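4.3 Setting up a listening session

The Brososton tone unit plays very quiet sounds to people in a dark room and records whether they claim to have heard them. Read this section before your first participant arrives. Piroska Vincze wrote the first version after running four sessions with the headphones on backwards, and her notes survive below.

You will need: the tone unit, the headphones, the button box, a chair that does not creak, and the blackout curtain.

1. Switch on the tone unit and leave it for 31 minutes. The display says READY after two. The display is an optimist.

2. Plug the headphones into the socket marked OUT. The socket marked AUX accepts the same plug and does nothing at all.

3. Set the tone to 300 Hz and the gap between tones to 300 milliseconds. Both dials are marked 300 at the same point, so check which one you are holding.

Note: If the gap dial slips, tighten the small screw underneath. Do not glue it. Imre Gál glued it in April and we are still on the spare.

4. Play the calibration track and wear the headphones yourself. You should hear the first six tones clearly and be unsure of the seventh. If you hear all ten, the volume is too high or you are very young.
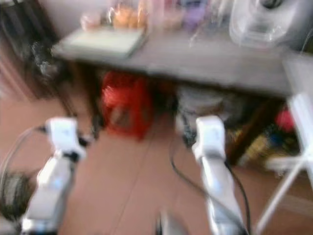

5. Seat the participant and hand over the button box. The left button means "heard it", the right button means "did not". Say this twice. Then ask them to say it back to you.

6. Draw the curtain, put out the lights and wait ten minutes. People will want to chat. Let them, up to the eighth minute.

7. Press START. The unit mixes silent trials in with the real ones. You will not be told which are which, so there is no use looking knowing.

Caution: Never raise the volume during a run. If the participant says they can hear nothing, that is a result. Write it down.

Caution: Phones must be off and outside the room. A phone on silent still buzzes, and participants press "heard it" with great confidence.

8. When the unit beeps, bring the lights up slowly and save the run before unplugging anything. Files go in the Fovska folder under the participant's number, never their name.

If a run stops early, see 4.5. If it never started, see step 2 and look again at the socket. For anything else, ask Mounir Abdel Rahman, preferably before Friday afternoon.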